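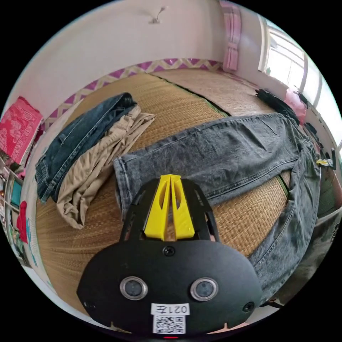
**Dendier handheld gripper kit: worth it for laundry demos?**

### kimie_wada
Mar 31, 2026

Hi all! I promised a few of you I'd write up the Dendier kit once I'd lived with it a while, so grab a coffee, because I do go on. We've been doing clothes with it, mostly jeans and khakis, folded and stacked the way you'd do them at home. So far I've kept 566 recordings.

The good part first. The yellow fingers are lovely on denim. They're tapered, so you can slide a tip under a hem without shoving the whole leg along, and a waistband doesn't bunch up on you half as badly as I expected (my old Pukico used to plow straight into it). Setup was painless too, and the label with the QR code is right on the front of the body where I can scan it before I start.

Now the grumble. It's a big, round-fronted thing, and my wrist knows it by the end of an afternoon. I'd also love a softer squeeze on the handle. They say the springs are good for 3,000 squeezes, and I suppose I'll find out!

I work on the bed when I can. My back votes for the bed every time.

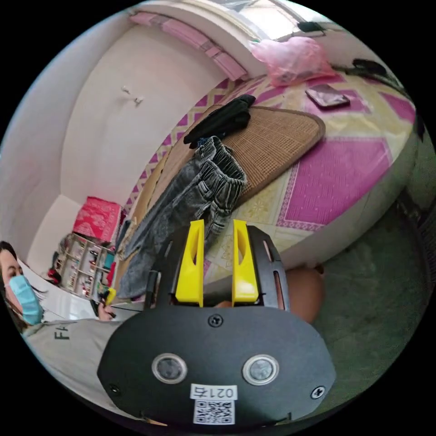
### thongchai_s

Thank you for this, Kimie, it was a pleasure to read. I have to disagree about the fingers, though. On jeans, yes, wonderful. Give them a thin T-shirt and you pick up two layers when you wanted one, over and over, and I got so cross with it that I went and made tea. I wouldn't recommend the kit to anyone whose basket is mostly light cotton.

### angharad.h

Thongchai, are you closing them all the way? I had the same trouble until I started coming in flatter and pinching only with the very tips. It took me an evening to get the feel of it, and after that shirts were fine (well, mostly fine, silk is still a menace).

Kimie, what about the floor? I find a woven mat much kinder than carpet for a first try, whichever height you like to work at. You can get the tips down low and the cloth doesn't cling.

### kimie_wada

Oh, I do use a mat, on the floor and on the bed both! And I agree with you about going in flat. Where I'd side with Thongchai is stacking. Setting jeans down on top of khakis is easy enough, but nudging the pile square afterward is fiddly, and I usually come at it from the front with the fingers nearly shut. 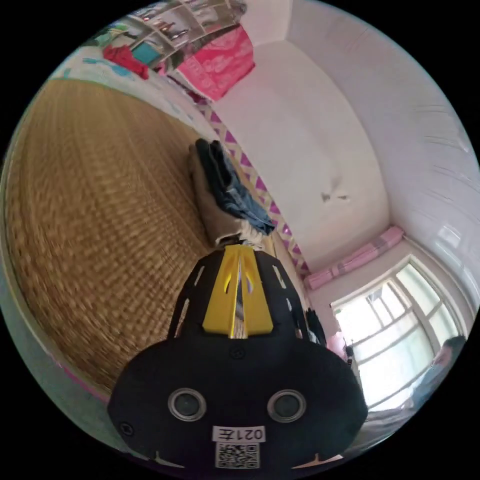
I press lightly and let go slowly, and if the pile leans I just start it over. My daughter thinks I've lost my mind, fussing over trousers like that, but a neat stack makes me happy.

### thongchai_s

Fine, I'll try Angharad's way again this week. I still say they should sell a softer set of fingers. Nam has been promising one for theirs since July.

### milagros_c

Does the price include the software, or is that the extra Emanon subscription? I can't make sense of their order page.

### angharad.h

It's included for the first 2 seats, Milagros. You pay for any more than that.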